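Search this site
Search
Pre-start checklist for the two-arm table, with my comments

I've been promising to write this up since September, mainly so I stop carrying it around in my head. It's the list I run through before the arms get power and again while we're working. Our table is a home-style build in a shared workshop, so plenty of this comes down to two arms, one bench and whoever else wants the bench. Pinch the list if it's any use to you (Usa Boonyarit already has, for the Arnolia build, and hers is neater than mine).

Ticks are from my last run-through. Comments are whatever I scribbled at the time, tidied up a bit.

BEFORE POWER

1. Arm bases tight on the bench. – OK
Quarter turn on each bolt with the hex key, then a good shove at the elbow. The left one had a tiny bit of creak in it a while back and I spent a whole evening blaming the shoulder joint. It was a washer. Check the washer!

2. Emergency stop pressed, twisted, pressed again. – OK
I test it with the arms holding themselves up and a folded towel underneath, as ours go soft when the power drops. If yours lock instead, you can skip the towel.

3. Supply and fuses. – OK
Feel the plug, look at the lead, make sure nobody's piggybacked a soldering iron off the same board. The spare fuses live in the Sumik tin, and there should be 5 in it. If you take one, write it on the lid.

4. Cables at the wrists and elbows. – OK, with a grumble
I like a loose loop over each wrist, long enough that the joint can go right round to its stop without tugging. Move each joint by hand and watch the loop the whole way. The grumble is that the loops stand up pretty high, and when both arms work close together there's a chance of one gripper hooking the other's cable. I've got some soft clips from Irnau to try. Will report back.

GRIPPERS

5. Fingers clean and not chipped. – OK, watch
Wipe with a barely damp rag, then run a fingernail along the serrated strip on the inside edge. The black is getting scuffed and worn on the faces, and I don't mind that a bit. What I do mind is grit in the teeth, because then you get marks on everything you pick up. Screws in the gripper base get a nip up while you're there.

6. Closing force on the low setting. – OK
Start with something thin and light that you don't care about. We use a plastic straw. Close up slowly on the end of it and stop as soon as it stays put – if it flattens, back the number off and go again. Ours ended up at 290 in the config file, which means nothing on anybody else's arm, so please don't copy it. 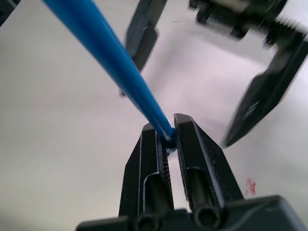 7. Both grippers near each other, slow speed only. – OK, with a condition
The condition is speed at 40 per cent or less any time the fingers come within a hand's width of each other. I had it higher for a while and got away with it, and then one afternoon I didn't. The new finger set was $499 from Ó Ceallaigh and I'm still sulking. Handing something thin from one side to the other is the worst case, as the fingertips end up nearly touching and the software's idea of where they are is only as good as your last calibration.

8. Calibration done today. – OK
Today means today. Somebody leaning on the bench is enough to put it out.

ON AND AROUND THE TABLE

9. Only what you need within reach. – NOT QUITE
I always fail this one. The straw and the green box are the job, fine, and they belong in the middle. But the bags of bits and the teddy keep creeping forward from the back edge, and I'd like them kept well behind the box or off the table altogether. Small white pieces are the sneaky ones, because they vanish against a white top and then a finger comes down on one. Have a look from low down, with your chin practically on the bench.

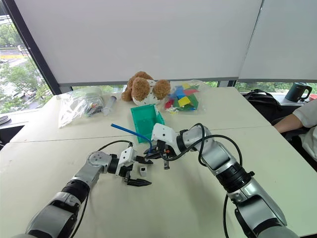 I've thought about a strip of coloured tape across the table to mark how far the arms can swing, so there's no arguing over it. The seam in the panels sort of does that job already, only it isn't in quite the right spot for the longer reach. Tape's cheap. I'll do it next time I'm in.

10. People seated beside the table keep their arms back. – REMINDER
Sitting close is comfy and you can see what's going on, I get it, I do it too. Hands and elbows stay off the white panels while the power's on, and long sleeves get rolled. Whoever's sitting nearest should know where the stop button is without looking.

11. Blinds down if the sun's low. – OK
Glare on a white table plays havoc with our cameras. Late in the day it's worst, say 4 pm onward in the cooler months. Pull them before you calibrate or you'll be doing number 8 twice.

12. Bags and jackets away from walkways and leads. – OK
A ledge is fine. The floor isn't.

AFTER

13. Park both arms, open the grippers, power off at the wall.

14. Write down anything odd, even if it went away by itself. My entry this time reads "left wrist, faint tick, second joint from the end". Couldn't get it to do it again with the power off. If you hear it, add your initials next to mine.

Still to do: tape line, Irnau clips, a proper colour label for the stop button, and a new towel.

Contact | Copyright, all rights reserved | Back to top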